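Perception and Planning Engineer, Manipulation
Pustlow, Gritville office - full time - ref. 3351

Our planner, Atinga, can find a soda bottle lying on its side next to a red tray. It then spends a while considering its life choices. We'd like you to shorten that while.

You would own grasp planning from point cloud to trajectory, plus a replay tool last loved in June. Solid C++ required, Python tolerated. Clear plastic and bad depth data should make you curious.

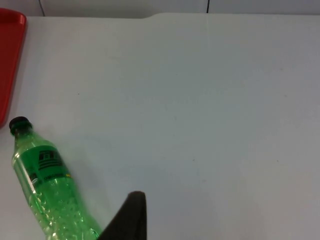 Zedberg, on the controls side, would like it known that the 100 Hz loop is fine and the trouble is always upstream. You will hear this again.

On site four days a week. Send a resume and one bug you're still mad about by September 6, 2026. No cover letters - we have 60 already.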